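Subject: Re: [kit-planning] Handheld grippers – what to put in the next budget round

Hi all,

Siriporn Sombatkul wrote:
> Before I send the sheet to Chaiwat, can everyone tell me whether
> we want a third pair of handhelds or a second workstation? I have
> 2,183 left on the equipment line and it has to be committed by the
> end of December. Dreltum have quoted 1,136 for a pair, cubes and
> cables included. Hellström haven't come back to me yet.
>
> Also, does anybody still use the Ilow stands? If not I'll stop
> paying for the spares.

Third pair, please! I know I said workstation last time, but that was before we moved so much of the collecting out of the lab and into people's homes. The old machine is slow overnight and that's annoying, but it does get there. With two pairs we're stuck the moment one goes back for repair, and the Mondport trip needs both of them out at once.

If you do go with Dreltum, could you ask what a longer cable costs on its own? The standard one is fine at a kitchen worktop and a nuisance for anything overhead. Window jobs are the worst for it, with both arms up and a cloth in one of the grippers.

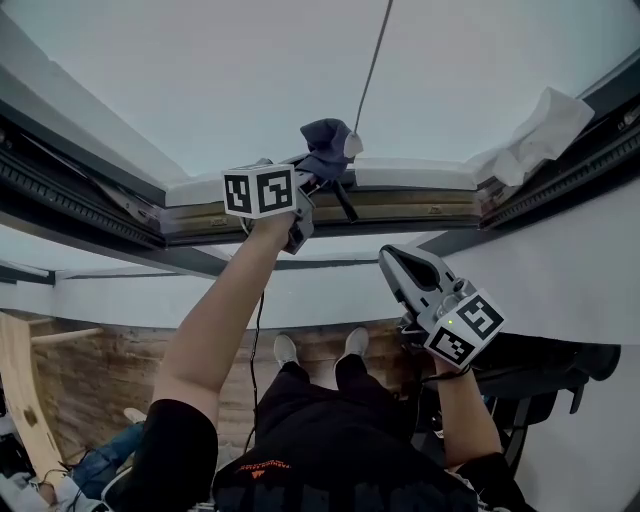 I'd also put 560 aside for small bits – spare jaws, printed cubes, a decent carry case. Jaws are what we run out of first, and last spring I ended up buying a set out of my own pocket and then forgot to claim it (my fault, I know, I've found the receipt now). Adding that to the Dreltum quote leaves you a little under 500, so there's room for the cables and delivery as well.

I wouldn't wait for Hellström. They were lovely on the phone but the last quote took them ages, and Chaiwat will want something on paper before he signs anything off. If theirs turns up and it's much cheaper, fine, we can look at it for the spring round.

As for the Ilow stands, I haven't touched mine in months. Drop the spares as far as I'm concerned, but check with the Mondport lot first – I have a feeling they've still got one in use for charging.

I'm at my desk until 4 if you want to ring.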